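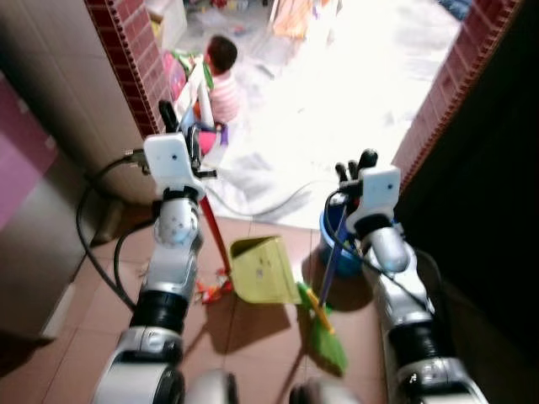 The sweeping task is where most of our effort has gone since the last report, and I'm very pleased to say it is paying off. Gosik, our two-armed robot, now learns household jobs from demonstrations recorded in ordinary homes, and sweeping has turned out to be the best test of the method we could have picked. It needs both arms working together, it needs tools that were made for human hands, and it has to be done wherever the mess is. A tiled passage with a yellow-green dustpan lying between the arms, a broom handle in the left gripper and the green-headed, blue-handled broom in the right is a lovely hard problem: two long tools and very little elbow room. Add a small child sitting in the bright room beyond, and you have the sort of home we said in the proposal we wanted to work in.

Progress report to the Jasex fund, March
By Kyu-ri Chae, for the household learning group

What we set out to do

To recap briefly for those joining the panel this spring: our question was whether a robot can learn a tool-use job better if the demonstrations are split at the moments of contact. Most training treats a demonstration as one long stream of movement. Ours marks the point where the tool meets the floor, and the point where it leaves, and learns the stretches between them separately. A second, smaller model learns when to switch from one stretch to the next. We call the splitting step Kong, which began as a folder name and stuck.

Where we are

We now have 3575 demonstrations, all checked by hand. Of these, 2000 are sweeping, 1000 are wiping, and the rest are a mixture of picking up, tidying and handing over. In-ho Shin did a heroic job on the checking (he also rewrote the checking tool halfway through, and everyone has been much happier for it).

The main result is this. When we train on the full sweeping set with no splitting, the robot tends to start well and then drift, so that by the third or fourth stroke the broom is skimming above the tiles. With the Kong splits it puts the broom head back down properly at the start of each stroke. Small errors no longer pile up, and you can see the difference from across the room! We ran 20 trials of each version in the test flat at Jirnham, on floors neither version had met before, and the split version was better on every measure we had agreed with you in advance. The tables are in the annex.

The second result surprised us. We had expected the splits to help most with the moving arm, and they do help there, but the gain for the holding arm is nearly as large. Tae-yang Gil thinks the steady arm was picking up useless little movements from the demonstrators, and that the splits let the model see that these have nothing to do with the job. He is testing the idea now by smoothing the holding arm's data and training again.

What hasn't worked yet

Strong light is still a nuisance. Where a dim hallway opens on to a sunny room, the far floor goes nearly white to the cameras and the switching model becomes hesitant. Training with varied brightness helped a bit, though less than we hoped. Hae-won Seok has a plan to lean more on the force readings at the wrist, and her first tests on the bench look good.

Dustpans are the other sore point. A light plastic pan slides away as soon as the broom pushes against it. People pin it down without thinking, and our demonstrators did this in so many different ways that the model hasn't settled on one. We are recording a further set with a single agreed grip.

Next quarter

We will finish the dustpan set, repeat the trials with the new wrist readings, and begin wiping on tables as well as floors. Spending is in line with the plan, apart from gripper pads, which wear out faster on broom handles than on anything else we have tried. We'd like to move a little from travel to cover them and will send the form separately.

Comments

Tatiana Hrnčiar: Really encouraging. Could the annex show the drift stroke by stroke? An average hides the part I'm most curious about.

Kyu-ri Chae: Yes, In-ho has those plots already. I'll add them to the shared copy.

Tae-yang Gil: Small correction, I'm smoothing only the rotation, position is left alone for now.

Tatiana Hrnčiar: Fine by me on the gripper pads, please send the form when ready.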